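机器做家务和车间杂活，现在到底能不能用了？

版块：自动化杂谈　　回复：13

楼主　北窗拧螺丝
我在一家做小家电配件的厂子管后段，厂里最近在看机械臂，供应商报了两家，Pronda 和 Onberg。老板的意思是先拿分拣和装筐试，能行再往别的工位推。家里那位也问，既然厂里能用，什么时候能买一台回来收拾桌子。
我想听听真用过的人怎么说。宣传片就不用发了，我都看过。

2楼　搪瓷缸
装筐可以，收拾桌子不行。楼主可以散了。

3楼　阿尔法减速机
楼上说得太粗。装筐也分情况。来料位置固定、形状一致，十年前就能做，用吸盘和治具就行，根本不用谈什么智能。来料乱、形状软、大小不一，现在能做，但节拍很难看。
我们给 Senddale 的一个分装点做过一条，单臂，夹爪，装散果。验收时连续跑了4,000次抓取，掉落和空抓都算失败，节拍按合同是每件7秒。人工比这快得多。客户最后还是签了，因为夜里招不到人。

4楼　北窗拧螺丝
7秒是从抓到放，还是包括识别？

5楼　阿尔法减速机
包括识别，不包括换筐。换筐还是人换。

6楼　三号线末班
换筐还是人换，这句应该加粗。我们车间也是，机器干中间那一段，两头全是人。算账的时候供应商只算中间那一段。

7楼　柚子皮不苦
我是做仿真的，说说另一头。很多任务现在先在仿真里练，练好了再上真机。往筐里放水果是很常见的题目，东西不大，筐有边沿，放高了会弹，放低了夹爪会碰到筐。我这边四月跑的一组就是这个，场景很简单，两张白桌子，一个筐，一台臂。

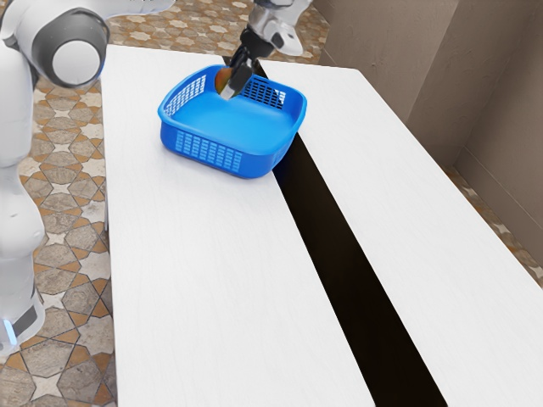

仿真画面：夹爪竖直向下，把橙红色的圆形物体送到蓝色筐后沿内侧。

这组一共跑了1,322个回合，起始位置随机。失败大部分出在靠近筐沿的时候，手指先碰到边，东西就歪了。筐中间那一块基本不出问题。后来把放置点往里收，成绩好看很多，不过这等于把题改容易了，我不认为是能力提高。

8楼　搪瓷缸
所以仿真里都会碰筐沿，还谈什么家用。

9楼　柚子皮不苦
仿真里碰筐沿和真机碰筐沿是两回事。仿真的接触模型本来就不太准，有时候仿真里碰飞了，真机上蹭一下就滑进去了。反过来的情况也有，而且更麻烦，仿真里很稳，真机上果皮打滑。
我的看法是单个动作已经可以了，难在把动作连起来。桌上有什么、先收哪个、收到哪里去，这些每家都不一样。

10楼　梅雨季晒被子
从家庭用户的角度说两句。我家去年买过 Løken 那台桌面小臂，本来想让它帮忙收小孩的积木。用法是先划定一块区域，把收纳筐固定在一个位置，然后它一块一块捡。
能捡，但是慢，而且积木要摊开，叠在一起的它会犹豫，夹两次夹不起来就停下来等人。筐被小孩踢歪了也不行，要重新标定。我老公算过，摊积木加上标定的时间，够我们自己收两遍。
现在放在书房，偶尔开给客人看。小孩倒是很喜欢，会专门把积木倒出来喂它。

11楼　阿尔法减速机
那台我拆过，腕部间隙偏大，夹小件本来就吃亏。拿它代表家用水平不太公平。

12楼　三号线末班
为什么不公平？普通人能买到的就是这个价位。你们产线上那种臂，谁家里放得下，还要围栏。
我不反对机器进车间，我们那台码垛的用得很好，五年没大修。可是家务跟码垛不是一类活。叠衣服、擦灶台、把洗碗机里的碗放回柜子，我到现在没见过哪台能在陌生人家里干完一整套的。演示我见过不少，都是在他们自己的厨房里。

13楼　柚子皮不苦
同意后半段。前半段补充一下，协作臂不一定要围栏，要看速度、负载和末端装了什么，得做风险评估。家里放不下倒是真的。

14楼　北窗拧螺丝
谢谢各位，信息量够了。汇总一下我这边的情况：我们的件是注塑壳，硬的，有四种外形，每筐装150个，白班人手够，缺的是夜班。按3楼的说法，应该属于能做但要看节拍的那种。
打算先让 Pronda 拿我们的实际来料试一个夜班，换筐次数和人工干预次数都记下来，不看他们自己的样件。Onberg 那边说要先收打样费，还在谈。
家里的桌子我自己收。有了夜班数据我再回来更新。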